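4. Server load and player retention in the Woridel closed test

4.1 Setup

Woridel is a four-against-four arena shooter from the studio Turko. The closed test ran on one region only, three maps, no ranked mode. Keys went to people who had pre-ordered the game or had played the studio's earlier title, Inau. 458 accounts logged in at least once. Of these, 329 finished a full match and are the group we use below. The rest either left in the tutorial or never got past the lobby. We don't treat them as lost players, we just have too little on them.

Logging was done on the server side. Match start, match end, team, map, ping at spawn, reason for leaving where the client sent one. It often didn't. Crashes and plain quits look the same in the early logs, a fix came later in the test but we did not go back and guess at the older entries. Chat was not stored.

Matchmaking used the Mabaso rating, carried over from Inau with no changes. New accounts start in the middle of the range. This matters for 4.3, where the first few matches of a new account are noisy by design.

4.2 Waiting times

Waiting time is counted from the press of the button to the map loading screen. Not to spawn. Earlier work on lobby waits uses spawn, so numbers should not be compared directly without care. Loading times differ a lot between machines and we wanted them out.

The median wait was 40 seconds. Evenings shorter, mornings much longer, as you would expect with one region and a small pool. The long tail is mostly parties of four. The matchmaker tries to find another full party first, then relaxes — and the relaxing step was set too slow for a test this size. Turko knew about this and left it alone so that the settings would stay the same for the whole period.
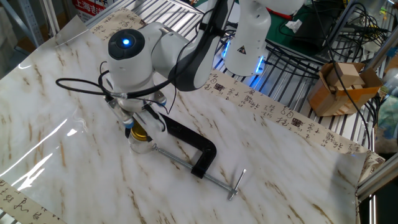 Figure 3.

Players who waited long for their first match were less likely to start a second one. The effect is there for solo players and weak or missing for parties, who presumably had someone to talk to in the meantime. We have no voice data so this stays a guess. After the first match the link between waiting and leaving gets a lot thinner. Someone who has played and liked it will sit through a long queue, someone who hasn't will not.

4.3 Match balance

One-sided matches were common. We call a match one-sided when the losing team ends with less than half the score of the winners. Losing one of these as a first match goes together with not coming back, but so does losing a close one, and the gap between the two is smaller then we thought going in. Winning helped. It helped about the same whether the win was close or not.

Map had more influence than expected. The harbor map favors the side spawning by the cranes, which the developers corrected in a later build outside our period. Leaving that map out doesn't change the direction of any result but the intervals get wider.

Annatjie Maluleke ran the balance models, Anel Mathebula checked them on a seperate split of the accounts. Same signs, slightly smaller sizes.

4.4 Limits

Closed test players are not normal players. They paid early or they already knew the studio, and they put up with more. An open test would bring in people with no stake at all, and we would expect first-match waits to count for more there, not less. Also no progression was kept after the test, everyone knew it, and some players clearly treated the last stretch as a chance to mess around — odd loadouts, melee only matches, whole teams standing on one roof. We kept those matches in.

Rating drift is not handled. With so few matches per account the Mabaso rating never settles for most of them, so anything here that depends on skill gaps should be read as rough. The follow-up planned for September uses two regions and a faster relaxing step, same logging otherwise.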